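Briveo Packing Room Set — data card

Maintained by Fadime Gündoğdu, Tillmont. Last edited 2024-08-19.

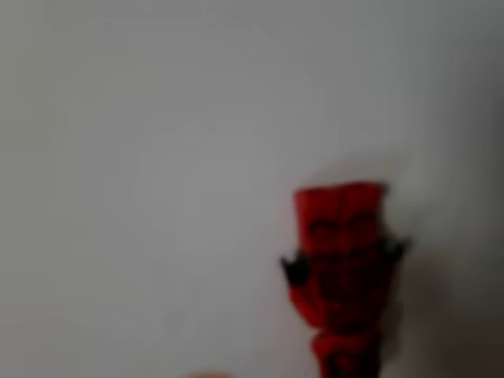 What is in the set

The set holds 642 short recordings from the packing room of Wosenik, a mail-order shop for gifts and small decorations. 616 of them are complete. The rest stopped early and we kept them, with the word "short" in the notes column. Each recording has a folder with the pictures, the arm positions and one line of notes written by the packer on shift.

The things handled are what the shop sells: figures, candles, mugs, soft toys, small lamps. Many pictures are blurred and show very little detail, like the one at the top, where a red figure with a dark pointed piece on each side stands before a pale wall. Please do not sharpen them before training. If you sharpen for your own viewing, save it in another folder.

Why we collected it

Wosenik began to use an automated packing station in February. The station is called Başaran, after the street of the first workshop. It picks an item, puts it in a box and pushes the box to the tape machine. Before this, packers did all three steps by hand, and on a busy day the room sent out 2,000 parcels.

We wanted to know which items the station can take and which items should stay with people. The management of the shop wanted the same answer, but they were asking it for the rota. I mention it so that you know both interests were in the room.

What changed for the packers

Nobody lost the job during the collection. The work is different, however. There are 2 stations, and one packer looks after both. She fills the trays, clears the jams and decides when an item must be wrapped by hand. Packers told us that their shoulders are less tired in the evening. They also told us that the day is longer in the head, for they wait and watch more than before, and they talk less with their neighbour.

Doğukan Dönmez, who has packed there for many years, asked that the packers write the notes themselves. It was a good request. Their notes are short and sometimes rude to the machine — we have left them as they are.

How to use the files

- Unpack the archive in an empty folder.
- Read notes.csv first. The column "hand" says yes when the packer decided to wrap the item by hand.
- Colours are not corrected.
- Names of packers are replaced by a letter.

Known problems

The light in the room comes from one side in the morning, so shadows on the wall can be strong. Tall items are often not complete in the picture. Notes from the first two weeks have many spelling mistakes, and a few are in Turkish.

The set must not be used to measure the speed of a single worker. This was our agreement with the packers and it is written in the licence.

14 shares · 3 comments

oakbench: Is the "hand" column filled for the short recordings also?

Fadime G.: Yes, but please check it. Some packers left it blank when the station stopped.

m_leclair: I work in a warehouse in Hamilton and the part about talking less is the same for us. Thank you for writing it down.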